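Repair labels should state the part, not the product
24 Jan 2019

Most household goods sold in Gredadlow carry a label giving the model, the voltage and the country of assembly. Few give the information a repairer needs, namely the size and type of the parts that wear out. I think this should be compulsory.

The repair desk at Sallow Library logged 742 items up to the end of December. The usual delay was identification. A Veloso kettle has a lid hinge pin 15 mm long, sold by any hardware shop for pennies, yet the length appears nowhere on the kettle or in its manual. The owner is told to order a complete lid, with delivery in up to 7 weeks.

Makers object that labels are already crowded. The Ollska label has two lines of marketing text, and a hinge size would fit in half of one.
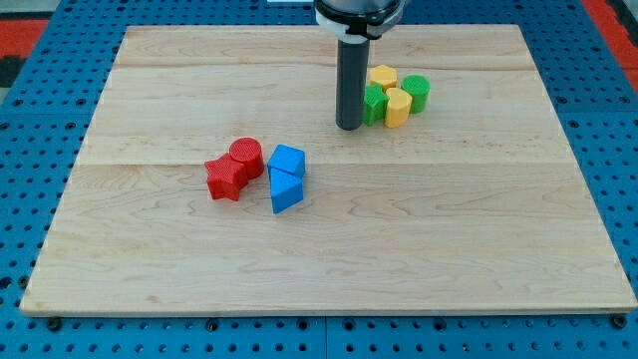

A second objection is that published sizes invite poor substitutes. They may, but people fit poor substitutes now, by guesswork, and a stated dimension would reduce the error. Safety parts such as thermal cut-outs could be listed by rating and marked for trained fitters only.

The rule should begin with hinges, seals, belts and feet. These are cheap, they fail early, and their sizes are already on the maker's drawings.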